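**Small dishes, wire stands and a very good table**

We've had a lovely run of weeks at the Tredstead swap room, and most of the newsletter this time is going to be about tableware. Sorry to the people who wrote in asking for more on curtains! They're coming in March, when we clear out the fabric cupboard.

First, the table. If you haven't been in since the summer you won't have met it. It's pine, pale and a bit orange in places, with dark knots scattered all over the top, and it is the nicest thing we own. We paid £300 for it, delivered, and there was plenty of muttering about the price until everybody saw it in the room. The old trestles wobbled if you so much as put a teapot down. You can lean on the new one with both elbows and have a proper think about whether you really need another gravy boat.

We've left the wood as it came. Several of you have asked whether we're going to oil it or put a cloth over it, and the answer for the time being is neither. The knots are half the pleasure. Please do use a mat under plant pots though, and if you bring in anything with a rough base, have a quick look at the underside before you slide it along. Wire stands are the worst for scratches. Lift them up and put them down again and all will be well.

Which brings us to the stands. We have gone a bit mad for them. It began with a box from the Jibrin house clearance, nearly all of it small dishes, lids and little frames to go round them or under them, and none of it matched up. Sorting it out was the best wet afternoon we've had in ages. You pick up a dish, try it in one frame, try it in another, and then suddenly one drops into place and you feel absurdly pleased with yourself. We did find that dark wire goes with nearly any colour you put in it. Blue especially! A plain blue dish can look like nothing much in a stack of others, but give it a thin black frame and it's the first thing people reach for.

A few things we've learned along the way, in case you have a drawer of odd ones at home:

- Try the dish upside down as well. Some of what we had put in the dish pile were lids.
- If a frame rocks, set it on a flat table and press gently on each side in turn to find the foot that's out.
- Wire with flaking paint wants a rub with fine sandpaper and a fresh coat, then a good two days left alone.
- Keep the pairs together once you've made them. We use a loop of string. Rubber bands go sticky. 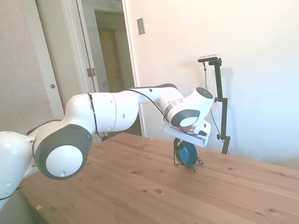 The other question we get is what on earth you do with a small dish once you've got it home. Keys, hairgrips, a used teabag, the bit of butter that's meant to be softening for toast. One reader keeps hers by the sewing machine for pins and says she hasn't trodden on one since. We'd love to hear more of these, so do put a note through the door or write it in the book by the till.

Jibrin pieces are priced from 50p, with the matched pairs at £2, and 829 things have gone out of the door so far this year, which we're thrilled about. Our next tableware day is Sunday 30th October, from ten until the tea runs out. Bring your odd lids and lonely frames, wrapped in newspaper if they're breakable, and have a go at pairing them up at the big table. Cake is being baked and there'll be a box of string.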